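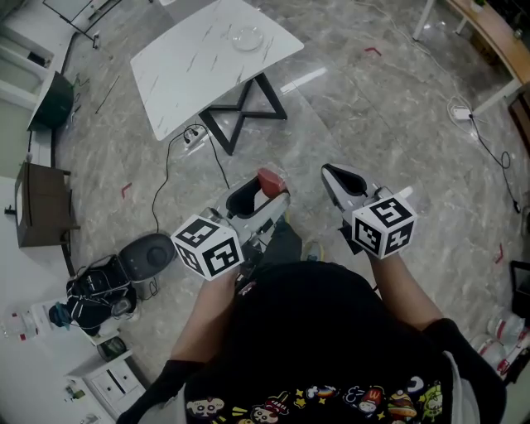
A pair of hand-held grippers with marker cubes, seen from above.

Buy the Gripper You Can Hold
By Corinne Strickland

Most of the advice on choosing a gripper starts with the arm. You find out what the arm can carry, you look up which grippers bolt to it, and you pick one inside the budget. I gave that advice for years and I have stopped giving it. My view now is that a small lab should choose its gripper by hand, meaning with the thing in a person's hand, and leave the arm for later.

I run purchasing and testing for a group that works on household tasks. Putting plates away, opening drawers, that kind of work. Last winter we had money for one new setup and an argument about how to spend it. Fitzgerald Marchetti wanted a second arm with the gripper the maker sells for it. Shoshana Lyons wanted two hand-held grippers with printed marker cubes on top, a few cameras, and no arm at all until fall. I was on Fitzgerald's side when we started.

The case for the arm is not a bad one. An arm repeats itself. If you want to know whether finger A holds a plate better than finger B, you would like the approach, the speed and the closing force to be the same every time, and a person can't give you that. Fitzgerald also pointed out that everything we learn by hand has to work on an arm in the end, so why not begin there. He said the hand-held units would teach us what people are good at, and we weren't in the business of building people.

What changed my mind was the calendar. In the same stretch of June we tested two gripper designs both ways, which we called Batach and Custska after the folders they were saved in. Batach has a wide pad and a stiff jaw. Custska has a narrower pad with a soft tip. On the arm, with Wafula Kioko running it, we got 286 usable grasps. That sounds like plenty until you look at what they were. Most were the same plate in the same position, with the arm coming in from the same side, and each new position cost us time at the keyboard. By hand we recorded 361, and they covered plates, cups, a drawer pull, a bag and things lying on the floor.

Those two numbers shouldn't be compared straight across and I am not going to do it. The arm grasps are cleaner. But when I asked what each set had told us about the grippers, the hand-held set won easily. We found out that Batach is miserable for anything lying flat, because the jaw meets the table before the pads reach the edge of the plate. Anyone who holds it knows this inside a minute. You feel your wrist tipping over to get under the rim. On the arm the same fault showed up as a failed grasp with an error code, and Wafula spent an afternoon adjusting the approach angle for a problem that belonged to the jaw.

A person holding a gripper complains. That is useful. Ingrid Greenberg did a good share of the two-handed sessions, and her notes are full of lines such as "left one wants to roll" and "can't see the tip past the cube." You don't get that from a log. The second remark led us to move the cube back on its mount, a change that took a few minutes and that no one had thought of while the parts were on a bench.

Two hands matter too. Nearly every lab I have visited tests one gripper at a time because it has one arm. Household work is full of jobs where one hand steadies and the other moves. Give a person a gripper for each hand and you can try that the day the box arrives. To do it with arms you need two of them, a way to keep them from hitting each other, and somebody who can write the software. We priced it. I will leave the figure out, but the meeting was short.

Now the weak points, and there are several.

Marker cubes have to be seen. The camera works out where the gripper is from the printed squares, and if a forearm or a cabinet door gets in the way, the track drops out. Putting markers on more than one face helps a good deal. It does not help when somebody leans over the work, and people lean over the work all the time. We lost parts of quite a few recordings that way before we learned to check the track at the start of each session and again in the middle. If your room has one camera position and tall furniture, think hard before you buy.

People also get tired, and tired people cheat. They brace the object against a table leg, or nudge it with the side of the jaw, or push with a knuckle. The grasp counts as a success and the gripper had little to do with it. Our rule is a break after 7 tasks in a row. It is a plain rule and it gets broken, usually by me.

Then there is force. A person squeezes as hard as the job seems to need and has no idea afterward how hard that was. If your question is about force, Fitzgerald is right and you need a motor with a number on it. We still do those tests on the arm. I would not trust anyone who told me they could do them by feel.

I have heard a fourth complaint, that hand-held testing looks unserious. A visitor from a firm I'll call Manolakis, which sells controllers, watched one of our sessions and asked when the robot was coming. I understand the reaction. Somebody standing in a room with a gripper in each fist does not look like automation – there is nothing on the floor that moves by itself. But the parts being judged are the same parts. The pads are the same pads. If a finger slips off a glass plate when a careful person is steering it, a controller is not going to rescue it.

That brings me to the money, where I expect the most disagreement. The usual order is arm, then gripper, then cameras with whatever is left. I would turn it around. Spend first on cameras and on good mounts for them, since you will keep those whatever else you change. Next, buy or print two hand-held versions of each gripper you are serious about. Work with them in an ordinary room, on ordinary furniture, for at least a month. Let more than one person do it, of different heights if you can. After that, buy the arm that suits the gripper that survived.

Controllers can wait even longer. We had been leaning toward the Cukura unit before any of this, mainly on the strength of its grip presets. Two of the presets were for motions that none of our people ever used once they had the grippers in their hands. What they did use, over and over, was a slow close followed by a small lift and a second squeeze. The unit could be made to do it with some scripting, but we would have paid for one set of features and then written the other ourselves.

Fitzgerald has not fully come around, and he has asked me to say so. His position is that a lab with an arm already paid for should use it, and that I am making a rule out of one good month. He may be right about the first part. If the arm is bolted down and running, by all means put the gripper on it, though I would still want a hand-held copy in the drawer for the day something fails and no one can say why.

On the second part I would answer that the month was not especially good. We had bad tracks, two cracked mounts and one argument over desk space that went on longer than it should have. We still came out of it knowing which gripper we wanted and what was wrong with it. Custska is going on the arm in the fall, with a shorter tip and the cube mount moved back where Ingrid asked for it. Batach is on a shelf, and I use the pads for spares.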